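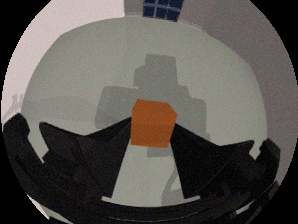 Abelardo Grajales wrote in after the last newsletter to ask why the new storage heaters at the Gitberg hall are cold by evening, when the choir arrives and most needs them. Other people have asked the same thing at the door, so the answer is printed here for everyone.

A storage heater is a metal case with heavy bricks inside it. The bricks are heated by electricity at night, when the rate is lower, and they give the heat back through the next day. A heater set wrong will give most of it away before lunch.

Each heater has two dials under the flap on top. The one marked Input sets how much heat the bricks take in overnight. The one marked Output sets how fast they let it go. Most of the trouble this fall came from the Output dial being turned all the way up by the morning groups and left there. By 3 p.m. there was very little heat left for anyone else.

From now on, please leave Output at 1 until the evening groups come in. They can turn it up to 4 or 5 when they arrive and back down to 1 when they go. The Input dial should not be touched by hall users. It is changed by the office according to the forecast, and turning it up during the day does nothing until that night – the bricks only charge on the night rate.

The small room at the back still has its old plug-in heater. That one gives heat right away and can be used by any group, but it runs on the day rate. Switch it off at the wall when you leave.

The heaters came from Sollby and were fitted by Prandumon in the fall. The bill for the main hall was $3000, with another $900 for the wiring and the new meter. A Prandumon fitter will be back in January to look at the heater nearest the stage, which clicks loudly as it warms up. We are told the click is harmless, but it can be heard during quiet pieces, and the choir has a concert coming.

Please do not hang coats on the heaters or push chairs up against them. The cases get hot, and covering the grille makes the safety cutout trip. If that happens the heater stays off until the office resets it. Coat hooks are in the hallway, and there are 42 of them now that the second rail is up.

Evening groups that would like the hall warmer before they start should leave a note in the office mailbox by noon. Whoever locks up after the morning session will leave the dials where you ask.

The next hall users' meeting is on 7/12/19 at 7 p.m. in the small room. Heating is first on the list, followed by the parking spaces on the Taipe side.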